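关于我们

首页 > 公司介绍 > 关于我们

一、业务范围

Neltthorpe 是一家从事居家床品整理与织物护理的服务公司,主要承接住宅卧室、短租房和员工宿舍的铺床、换床、叠衣、衣物归位及换季床品收纳。公司不从事家具搬运、墙面清洁和床垫拆解,也不销售床品。客户需要更换床单、被套或毯子时,由客户自行购买,我方只提供尺寸测量和面料说明。

公司创办人 Othmane Tawfik 早年在纺织品检验岗位工作,负责织物尺寸稳定性和起毛起球测试。公司目前的作业文件沿用了检验岗位的写法:先定义对象,再定义动作,最后定义验收条件。客户拿到的服务单与作业人员手中的工序卡使用同一套编号,双方对照时不需要另行解释。

目前在岗作业人员 39 人,分为 3 个班组。每个班组配一名工序员,工序员不参与叠放,只负责登记、复核和处理异常。

二、产品与服务线

公司现有三条服务线,名称在合同和服务单上均以英文标注。

Flavera:日常整理。适用于有人居住的卧室。内容包括床面清理、床单拉平、毯子与床罩归位、床上散放衣物的折叠与分类。单次作业以一间卧室为单位,不按床的数量计费。

Grarik:换季整理。适用于薄厚床品交替的时段。内容包括厚毯、盖毯、夹层垫的检查、折叠、装袋和标签填写。春季预约集中在四月,建议提前登记。

Koech:周转整理。适用于短租房和宿舍。内容包括旧床品撤下、清点、污渍登记,以及新床品铺设。该服务线有固定的时间窗口,进场前须由房屋管理方确认上一位住客已退房。

三条服务线可以分别签约,也可以合并签约。合并签约时,工序卡以 Flavera 的编号为主,另外两条线作为附页。

三、作业对象的分类

床面上的织物按功能分为四层,从下到上编号为 A 至 D。

A 层为贴合层,指床笠、床单等直接接触床垫的织物。A 层的验收条件是四角到位,表面无明显堆积。床单有印花的,印花方向以床头为准,图案朝向由客户在服务单上注明。客户未注明的,保持进场时的朝向。

B 层为衬垫层,指铺在床单之上的薄垫、防滑垫、隔尿垫等。B 层通常尺寸小于床面,边缘容易卷起,整理时先从中心压平,再向四边推。圆角垫不做对角拉伸,避免包边变形。

C 层为覆盖层,指毯子、床罩、被子。C 层的面料差异较大,绒面、编织面、绗缝面的处理方法各不相同,见第四节。

D 层为临时层,指不属于床品但放在床面上的织物,最常见的是上衣、毛巾和睡衣。D 层必须在 A、B、C 各层整理之前处理完毕。

分类以实际位置和用途为准,不以商品名称为准。同一条毯子,铺在床单上供人躺卧时归入 B 层,盖在最上方时归入 C 层。工序员登记时只写层号、颜色和面料手感,不写品牌。

四、面料处理要点

绒面织物。白色、浅灰色长绒或短绒毯对折痕敏感,折叠时压力集中在折边处,绒毛会倒伏。作业要求是折边宽度一致,折好后不在上方叠放重物。铺开时由一侧向另一侧推送,不抖动。绒面的倒伏方向应统一,逆向区域用手掌背面顺一遍即可,不使用硬毛刷。

编织面织物。由深浅不同的纱线交织而成的床罩,表面呈细密的斑点状,横向折痕不易察觉,但在侧光下明显。整理时须从床尾方向观察一次。编织面的下摆与地面之间应保留间隙,间隙数值由客户指定,客户未指定的不作调整。

相邻织物的交界处容易起皱。两种面料的摩擦系数不同,拉动其中一块时,另一块会被带动。标准做法是先固定较重的一块,再调整较轻的一块,交界线调直后再处理外侧边缘。
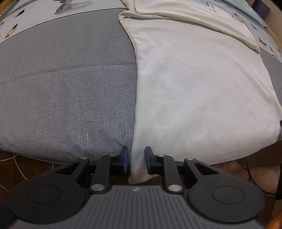
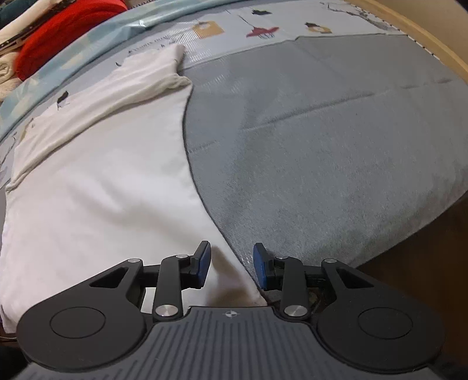 针织上衣。T 恤类衣物先平铺,正面朝下,肩线对齐,再沿身长方向折叠。白色 T 恤不与深色衣物叠放在同一摞。衣身有轻微皱痕的,用手掌由领口向下摆抹平一次;抹平后仍有皱痕的,登记后按正常流程折叠,不做熨烫。熨烫属于附加项目,须另行签单。

印花织物。大面积图案的床单和被套在折叠时不要求图案完整外露。收纳装袋的印花织物,以折叠后最外层能够辨认花色为准,便于客户日后查找。

五、标准工序

以 Flavera 服务线为例,单间卧室的工序如下。

工序 1:进场登记。记录床面现有织物的层号和颜色。不移动任何物品。

工序 2:处理 D 层。将衣物逐件平铺、折叠,放入客户指定的位置。客户未指定位置的,放在床边平面上,不放入抽屉。

工序 3:翻起 C 层。将毯子或床罩向床尾方向翻折,露出 B 层和 A 层。翻折时抓握边缘的缝边,不抓握毯面中部。

工序 4:整理 A 层。检查四角,拉平表面。床单松动的,重新压入床垫下方。

工序 5:整理 B 层。按第三节要求由中心向四边推平。

工序 6:复位 C 层。毯子由床尾推回,下摆两侧的垂落长度应目测一致。有多块覆盖物并列的,先对齐交界线。

工序 7:复核。由工序员在床尾和床侧各观察一次,在工序卡上签字。

工序之间不设固定时长。早期文件曾为每道工序规定分钟数,执行后发现作业人员在工序 4 上压缩时间以补足后续进度,床单返松的投诉随之增加。现行版本删去了分工序计时,只保留整间卧室的总时长上限。

六、抓握与折叠的几项规定

抓握点一律选在织物的边或角。抓握面料中部会在表面留下放射状皱纹,绒面尤其明显。

抓角时,拇指与食指夹住缝边内侧,夹持宽度以不触及邻层织物为限。毯角与床单贴合较紧时,先将毯角略向外推,形成可夹持的边缘后再提起。直接提起容易连带拉动下层。

圆角比直角难对齐。圆角毯对折时,以两侧直边为基准,不以角为基准。

缝边较窄的毯子不得以缝边为折线。折线与缝边之间应留出余量,余量由工序员按毯子厚度确定。

长幅织物由两人操作时,由站在床头一侧的人发口令。单人操作时允许分段翻折,翻折过程中形成的卷边须在工序 6 之前展开。

七、质量记录

公司对每张工序卡编号存档。目前归档的有效工序卡为 1067 张,另有 44 张因信息填写不全列为无效卡,不计入统计,但保留原件备查。无效卡中最常见的问题是层号漏填,其次是工序员未签字。

异常记录分为三类。

甲类:织物在进场前已有的破损、污渍、脱线。此类只登记,不处理,离场时口头告知客户并在服务单上注明位置。

乙类:作业过程中发现的配套问题,如床笠尺寸偏小、毯子幅宽不足、衬垫滑移。此类登记后可给出尺寸建议。

丙类:作业造成的损坏。此类须当日上报,由 Othmane Tawfik 本人联系客户。

客户可凭服务单编号查阅本户的全部记录。记录不对第三方提供,房屋管理方查阅须有住户书面同意。Koech 服务线中由管理方签约的房间除外。

八、人员与培训

新入职人员先接受面料识别培训,再接受折叠培训。面料识别使用样布册,样布按组织结构排列,不按颜色排列。考核方法是遮挡视线,仅凭手感说出样布所属类别。

折叠培训从毛巾开始,依次为 T 恤、衬衫、薄毯、厚毯、床笠。床笠排在最后。多数新人在床笠上停留的时间最长,主要困难在于四角嵌套后内侧松紧带难以理顺。培训人员的做法是先只练两个角,熟练后再加另外两个。

班组之间每季度交叉复核一次,由甲班工序员检查乙班已完成的床面,依此轮转。复核结果只用于修订作业文件,不与薪酬挂钩。

九、对客户的配合要求

预约时请说明床的宽度、床品层数和是否有宠物。床品层数不清楚的,可填写“不详”,由工序员现场登记。

进场前无需提前收拾床面。衣物、毛巾留在床上不影响作业,工序 2 已包含此项内容。贵重物品、首饰、证件请自行收好。

床品对洗涤剂气味有要求的,请提前告知。作业人员统一不使用香味喷雾。

对叠放方式有个人习惯的客户,可在服务单背面画出折叠顺序。手绘示意图有效,工序员会转抄到该户的工序卡上,以后各次按此执行。

十、文件版本

本页内容与现行作业文件第 3 版一致,更新日期为 2020年5月15日。第 3 版相对于上一版的修改如下:

增加 D 层定义,将床面上的衣物从“杂物”中单列;
删去各工序的分钟数;
编织面床罩增加床尾观察一次的要求;
圆角毯的对折基准由角改为直边;
丙类异常的上报时限由次日改为当日。

上一版工序卡在用完前仍可使用,D 层内容请填写在备注栏。已签约客户无需重新签单,如需第 3 版全文,可向所属班组的工序员索取纸质件。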